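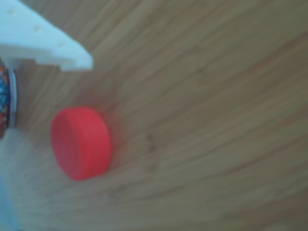 The arm did what the controller told it, according to Kyu-ri Ra, and the controller had been told the fingers were open when they were still closing. Everything else in the incident report follows from that one wrong value. We had read the report before traveling to Trallby, and most of us from Olatunji had assumed a mechanical cause.

The visit took up one day in December. Cumuleo runs its handling lab on the ground floor of a former print works, with four benches in one long room and a control area behind a glass partition. We were there to look at bench 2, where the fault occurred, and to decide whether the same gripper controller should stay on our own shortlist. The controller is a Basosex unit, bought in. The arm, the fingers and the supervisory software are put together on site.

The task on bench 2

The bench handles loose household objects on a wood surface: caps, cans, small cartons, tubs. The arm picks up one object, moves it to a set position, releases it, retracts, and starts again. A red plastic bottle cap is one of the harder items on the list. It is short and smooth, and it gives the fingers very little height to work with. Fingertips have to come down close to the wood without touching it, and the can or carton next to the target has to stay where it is.

The fingers are white, wedge-shaped parts, tapering to a blunt tip, with a row of small holes along the top face and a step in the lower edge. Cumuleo prints them in batches and treats them as consumables. Yi-an Joo told us that the step was added to clear a bracket on an earlier gripper body and was never designed out. It plays no part in the fault, though two of our group had marked it as a suspect when reading the drawings.

Sequence of the fault

The run in question was planned as an unattended endurance test of 3,474 cycles. The first deviation was logged at cycle 2,129. The order of events, as reconstructed from the logs:

The arm picked up a cap and moved to the release position. The open command was sent and acknowledged. The fingers began to open, met slight resistance, and reversed to re-center, which the Basosex firmware does by default. During the reversal, the position message from the gripper was delayed. The supervisor read the last value it had, which was "open", and allowed the retract.

The arm therefore retracted with the cap still held by one edge. The cap dropped from a height of a few centimeters and rolled. On the next pick, the vision system found it at the edge of the work area, against another object, and planned an approach with almost no clearance. One fingertip touched the bench during the descent. The force limit was exceeded and the arm went into a protective stop.

Up to this point the system had behaved acceptably. A dropped cap and a protective stop are both listed as expected events in the risk assessment.

The reset

What moved the matter from a fault to a safety report was the recovery. A technician went to the bench, opened the guard, and reached in to remove the cap. The guard switch registered correctly and the arm stayed still. The gripper did not. When the delayed messages cleared, the firmware finished its re-centering move and the fingers closed fully, with the technician's hand a short distance away. Nobody was hurt. The closing force on this model is low, and the printed fingers would probably have bent first, but that had not been tested at the time and the report rightly does not rely on it.

Kyu-ri Ra showed us the wiring diagram for the cell. The guard circuit removed power from the arm drives. The gripper was fed from a separate 24 V supply, which had been added when the original tool connector proved too small for the cable. The supply was fused and labeled, and it was outside the guard circuit. The change had been recorded as an electrical modification and checked as one. The risk assessment was not reopened.

We asked how long the separate supply had been in place. The answer was 7 months, during which the guard had been opened many times with the gripper live. In nearly all of those cases the fingers had no move pending, so there was nothing to see.

Reproducing it

The afternoon was spent at the bench. Cumuleo has built a small test rig that holds back position messages for a chosen interval, and Yi-an Joo ran it with the old supervisor software loaded. With short delays nothing happened. Above a certain value the early retract appeared every time the fingers met resistance on opening, and never when they opened freely. This matches the log, where the fault was confined to caps and did not occur with cartons.

I had expected the delay to come from network load. The lab's view is that it comes from the gripper itself: the controller gives its internal position loop priority over outgoing messages while it is re-centering. Basosex has been sent the traces. No reply had been received by the time of our visit, so this explanation should be treated as likely and unconfirmed.

One of our group asked whether the vision system could have caught the retained cap before the retract. The camera does have a view of the fingertips in that position. However, the images are soft at close range, and the check that was tried gave too many false alarms on white fingers over pale wood. It was dropped early in the project. Yi-an Joo would like to try it again with a different lens, and I agree that it would be worth a week of someone's time.

Changes made

The following were in place when we visited:

Gripper supply moved inside the guard circuit. Opening the guard now removes power from the arm and the gripper together.

Position messages carry a time stamp. The supervisor rejects any value older than a fixed limit and holds the arm.

Automatic re-centering disabled in the firmware settings. If the fingers meet resistance on opening, they stop and report.

A retract requires two successive "open" readings. This adds a small amount to each cycle.

Any change to a supply, connector or cable on a bench reopens the risk assessment for that bench.

A run with the new settings had reached 2,498 cycles without an early retract. It was then halted to let us use the bench, and it will be restarted from zero. I would not draw much from it yet. The original fault first showed up at a similar count, and the rate depends on how many caps are in the mix.

Points not settled

Removing power from the gripper introduces a problem of its own. The fingers hold position by motor current, so an object in the grip is released when the guard opens. For a bottle cap this is of no consequence. For the full cans planned on bench 4 it is a dropped load of several hundred grams, and a spring-closed gripper would bring back the stored energy that the new circuit is meant to remove. Kyu-ri Ra has asked for a lowered park position before the guard can be unlocked. That needs a locking switch, and the benches have plain ones.

The second point concerns our own cells. Two of them use a separate gripper supply for the same reason Cumuleo did, with the same connector. I checked the drawings on the train home – both supplies are outside the guard circuit. Both cells have been taken out of use until they are rewired, and the drawings for the remaining cells are being checked against the actual wiring.

The third is documentation. The re-centering behavior is described in the Basosex manual, in a table of default parameters, with no mention that it can resume after an interruption in communication. We have asked for the test traces so that we can run the same delay test on our sample unit. Cumuleo has agreed to lend us the rig in exchange for a set of our steel fingertips, and it should ship once their current run is complete.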